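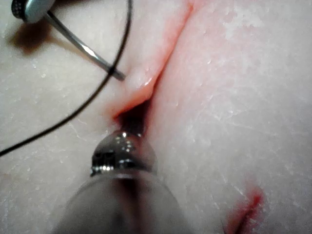
Felicidad Pascual writes that she gets a clean stitch nearly every time she drives the arms herself, but that the trained policy pauses over the cut and then grabs at nothing, and would we please say something about how to give demonstrations in place of how to set up the software.

Fair request. Most of what goes wrong when a robot learns from a person goes wrong at the bench, before anyone trains anything. The tips below are for people who run the arms by remote control from a console. Guiding an arm by hand comes near the end. They were collected on suturing, but we have used nearly all of them for plugging in cables and folding towels too.

Print this page
E-mail this page

Before you start

Decide where the task begins and where it ends, and write it down in one sentence. Ours reads "needle already through both lips, first throw not yet started" to "knot down, tail trimmed, jaws open and clear." If two operators have two different ideas of the end, you will get a robot that hovers.

Do five throwaway runs at the start of every session and delete them. Your hands are stiff and you will have forgotten which way the clutch goes. Delete them the same day. They have a way of getting copied into the main folder.

Set your chair and armrests first, then the scaling. People do it the other way, find the scaling feels wrong, and change it halfway through the morning. Once a session has started, the scaling stays where it is.

Put the pad down with a strip of double-sided tape at each end. A pad that creeps toward you under tension teaches the arm to pull in a direction that only works on a creeping pad.

Check that the recording is on by playing back the first real run. All of it, at normal speed. On Zunex the record light comes on when you press the button, whether or not the disk has room.

Giving the demonstration

Move the way you want the robot to move. If you are a fast operator, slow down by a third. If you are a slow one, leave it alone. The trouble with fast hands is that the important part, where the tip goes from near the thread to holding it, takes up only a few samples.

Don't stop to think. A pause in mid-air looks the same to the arm as a deliberate step, and it will learn it. If you need to think, do it with the clutch out and the recording stopped, or throw the run away. Felicidad's arm that pauses over the cut may be doing just what she does. Try watching ten of your own runs with your hands in your lap and see where you slow down.

Grip the thread at the same distance from the wound each time, within reason. It doesn't need a ruler. Pick a landmark, such as one jaw-length out, and stick to it.

Keep the idle instrument out of the way but not always in the same place. If the second tool is parked in one corner in every run, the arm may come to depend on seeing it there. We move ours between three or four spots. When it is working, let it work, and bring it in close to the other one without crossing shafts.

Let the camera see what you are using to decide. You know from the console that the tip is behind the fold. The wrist camera may be looking at nothing but shaft. If you find yourself relying on the stereo view for something the recorded cameras don't show, change your approach angle or move a camera. Then start the session over, with the old runs in a separate folder.

Keep mistakes if you fixed them — one of the more useful things you can give the arm is a thread that slipped and was picked up again. Keep those runs and mark them "recovery." Do throw out runs where you dropped the needle and reached in with your fingers.
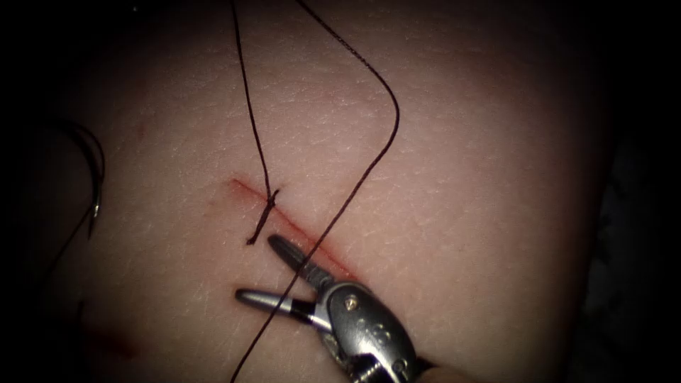
Loose thread causes more spoiled runs than bad driving does. A long end left lying on the pad gets caught on the wrist when you come back for the next throw, and by then you are fixing a tangle and calling it a demonstration. Lay your spare thread out toward one side before you press record, with the needle on the end you can find again. The short trimmed tail pointing down off the knot is a good length to copy, but see how near the upper jaw tip sits to it. From there, closing on the wrong piece is easy. Open wide, let the long strand run between the jaws the way it does here, and close only when the short tail is clear of both of them. If you can't tell which piece you would catch, back off a jaw's length and come in again. The arm can learn backing off as well as it can learn anything else.

Vary one thing at a time

Turn the pad a little between runs. After a dozen runs or so, change something bigger: a fresh cut, a different spot on the pad, the lamp moved over. We work in blocks of 12 and change one thing per block, and the change goes in the notes. People who change everything after every run end up with a set nobody can sort out later.

Don't vary the thing you haven't learned to do yet. If your knots still slip, practice on one straight cut until they don't.

Use up your pads. New pads are smooth and pale and old ones are full of holes and stray cuts, and your robot will meet both. We number them on the underside with a marker and write the number in the notes. Pads that have torn through at the edge of a cut go in the trash, because the thread pulls out of them at a tension that should be fine.

Lighting

A single strong lamp gives hard shine on metal tips and black corners. That is all right if the lamp will be there when the robot works alone. Aim it where the work is and leave the corners dark. What you want to avoid is a lamp that drifts lower during the afternoon as the joint loosens. Tighten it, and put a piece of tape on the stem at the height you started from.

Pull the window shade. Yes, even on a cloudy day.

Wipe the instrument tips between blocks with a lint-free cloth. A bit of fluff on a jaw shows up in hundreds of runs.

Two operators

When two people share a task, have them do the same block on the same pad and watch each other's playback before going on. You will find that one of you wraps clockwise and the other doesn't. Settle it. Left-handed operators should wrap whichever way suits them if they are giving all the runs, but a mix of both wraps in a small set has never worked for us.

Swap at the end of a block and not in the middle. Write down who drove. It feels fussy until one person's runs turn out to have a sticky left pedal in them.

Guiding the arm by hand

Some arms let you take hold of the wrist and push. For coarse moves it is quicker than a console, and new people pick it up in minutes. Hold it behind the last joint, so that your fingers aren't in the camera's view. Hold it the same way each time.

It does not suit thread work. You can't feel the thread through the weight of the arm, and your own hand drags the tip sideways as you let go. Use it to show the approach and the retreat, then give the part in between from the console. On Larnura we did the two as separate tasks and joined them afterward, with a short stretch of overlap on each side of the join.

Turn the arm's stiffness down before you push. Check that it has gone down by pressing with one finger.

Notes and counting

Write notes on paper during the session and type them up after. Trying to type between runs makes you rush the reset, and a rushed reset is where the pad ends up crooked. The notes need the block number, the pad number, the driver, what changed, and anything odd. "Odd" can be one word. "Squeak" once saved us an afternoon.

Don't chase a total. We had 3,187 runs on the first knot set and got a better arm after throwing out every one with a long pause in it. That took two people most of May. It would have taken a lot less if we had marked them as we went.

Name the folders by date and block and nothing else. Names like "good" and "good new" are no help.

Storing things

Needles go in a lidded magnetic dish, points down, and get counted in and out. Thread that has been cut to length keeps better hung over a peg than wound on a card. The card puts a kink in it every inch, and you will see the kinks in the recording. Pads keep flat in a closed bag. Jaws get left slightly open overnight.

For Felicidad

Start with the pauses, then the loose thread. Record two blocks with a marked grip distance and nothing changed between them but the angle of the pad, and train on those alone. If the arm still grabs at nothing, look at whether the wrist camera can see the thread at the moment you close. Write back with what you find — and please say which thread you are using, as the very thin black kind can drop out of sight against a dark background.

Readers on Gridport have asked for the same kind of page on cable work. It is partly written.

Page last changed July 19, 2026

Print this page
E-mail this page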